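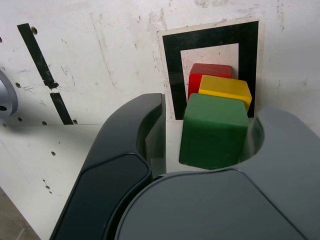
Wrist camera view, Prallik fingers, three-block layout

Prallik vs. Vuris finger comparison, block set
Maintainer: Mansa Asante
Last edited: 08/12/2024

Contents
801 episodes of a single arm working with colored blocks next to a wall. The same arm and controller were used throughout and only the fingers were changed. Images are stored at 256 x 256, joint states are logged at 200 Hz. Code for loading is in the Nartey repo under readers/.

We wanted to know how much of the workspace each finger shape hides from the wrist camera. The Prallik fingers are wide and curved, and they cover a lot of the lower half of the image. The Vuris fingers are narrower but slip more on soft-edged blocks. 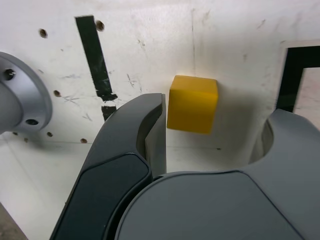 Category: single block, yellow

Episodes in this category use one target. The block position changes between episodes and is not logged, so you will have to get it from the images. The square marker on the wall can help with that, but the fingers or blocks often cover part of it - check before you rely on it for pose.

Known problems
Gripper width is missing for nearly 2 percent of steps. Those values are NaN.
Vuris episodes recorded in January use the old Stalach controller config. Filter on config_id.

Send corrections to Mansa.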